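4.2 Grouping by material and height

Participants in the Tanasarn study were asked to arrange candle holders for a shared dining table, first by eye and then according to a written rule. The rule placed slender metal pieces in pairs at the two sides and kept coloured glass for the middle, where it would not be hidden. Of the 60 arrangements collected in May, 30 followed the rule from start to finish. The remainder departed from it mostly at the glass stage, when people had to choose which colour should stand furthest back.

Height proved harder to judge than colour. A tall stem set behind a shorter one was generally accepted as a pair, while two stems of unequal height set side by side were often moved again. Glass pieces with a wide base were treated differently - participants tended to give them more room than they needed, and some left them off the board until everything else was settled. Figure 3 shows black holders at both sides of a perforated white board, a pink-mauve glass holder between them, and amber-orange and olive-green glass still on the bare wood.

Comments were invited on a draft of this section, and one reply is given after the figure.

Figure 3. Candle holders in a partly grouped layout, with two glass pieces off the board.
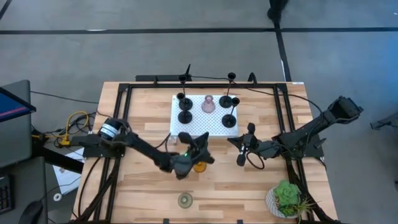

Lamduan Klinhom questioned whether height and colour could be separated so firmly, as a low glass piece placed behind a tall stem may be moved for either reason, and asked that the two kinds of move be recorded together in the next round.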